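How to Oil a Butcher-Block Table Top
Written by Édgar Giraldo, May 2, 2021

I work with wooden tops since many years, and most questions I receive are about oil. People buy a good top, use it one winter, and then it looks gray and feels rough. The repair is not difficult, but you must have patience with the drying.

What you need

Mineral oil or a hardening oil for wood. I use Villca, the small can. For a kitchen top, read the label and take only an oil that is permitted for contact with food.
Sandpaper, grits 120 and 220.
Cotton cloths without lint, at least four.
A vacuum cleaner with a soft brush.
A metal bucket with a lid, for the used cloths.

Step 1. Clean the top
Remove everything you can lift. Wipe with warm water and a little dish soap, then with clean water. Let the wood dry one full night. If there is old wax, the soap will not take it away and you need a wax remover first.

Step 2. Sand
Begin with 120 and finish with 220. Always sand in the direction of the strips, never across. Press lightly at the edges — it is easy to make them round without wanting it. Vacuum well and pass a dry cloth.

Step 3. Look at the color of the strips
Oil makes every strip darker, and the dark ones change more than the pale ones. Try it first on the underside.
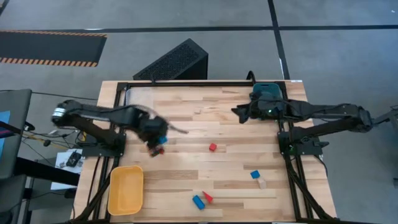

Two views of strip-built wooden tops, with the strips running from left to right.
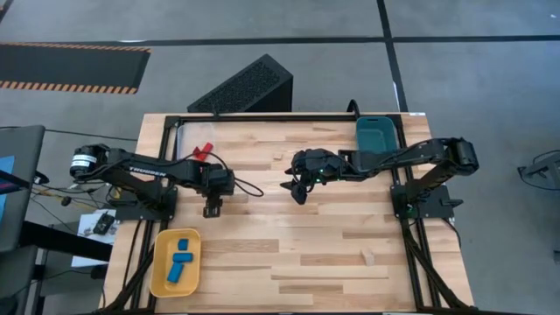

Step 4. Put the first coat
Pour a small quantity on the cloth and rub it along the strips. Wait 17 minutes, then wipe off all that the wood did not drink. If you leave it, the surface becomes sticky and you must sand again. Do the underside also, so the top does not bend.

Step 5. Second and third coat
Wait one day between the coats. In November, when my workshop in Skurmont is cold, I wait two.

Step 6. The cloths
Cloths with hardening oil can catch fire alone when they lie in a pile. Put them in the metal bucket, cover them with water and close the lid. Ask your local waste station where to bring them.

Care after oiling
Do not put wet glasses on the top for the first week. After this, one thin coat every six months is enough for a table, and more often for a kitchen top near the sink.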